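The Table That Never Gets Cleared
What stays on the table when everyone has gone to work
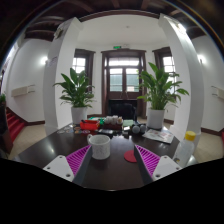 A patterned mug, a red coaster and the rest of a weekday on the big dark table.

In the house at Munden where I rent a room, there is one table for everything. It is dark brown and very glossy, and it came from a furniture seller in Larkard who wanted 153 dollars for it and would not take 100. Four of us carried it up the stairs. Since that day I have not seen it completely bare, except for 20 minutes on the evening it arrived.

I used to think this was a failure of housekeeping. In the home where I grew up, a table was laid, the meal was eaten, and the table was wiped. Here the things come and stay. A mug is put down near a coaster, and after that both of them have an address. A bottle with a yellow cap stays at one side, next to a printed sheet that somebody must read before the end of the month. The tray, or box, in the middle has been there longer than my neighbour in the next room.

In August I decided to make order. I bought a basket at the market in Sarnstead and I put everything into it, and the basket I put on a shelf. The table looked beautiful for one night. By the next dinner the basket was back on the table, with all the things inside it and two new ones beside it, so now we had the same problem and also a basket.

After this I asked a woman who keeps a homewares shop on the Caldeira road what she recommends. She told me to leave the tray, because a tray gives small items a border, and to take away only paper. Paper is what makes a table look tired, in her opinion. She also said that a glossy surface needs a coaster at every seat, and that the colour should be strong, so that people see it and use it. Red is good for this.

I follow her advice on Fridays, more or less. The letters go to a drawer, the cups go to the kitchen, and I wipe the top with a soft cloth that is only a little damp. Then the light from the window lies on it in pale patches and I am quite proud – until somebody comes home with shopping and looks for a place to put it.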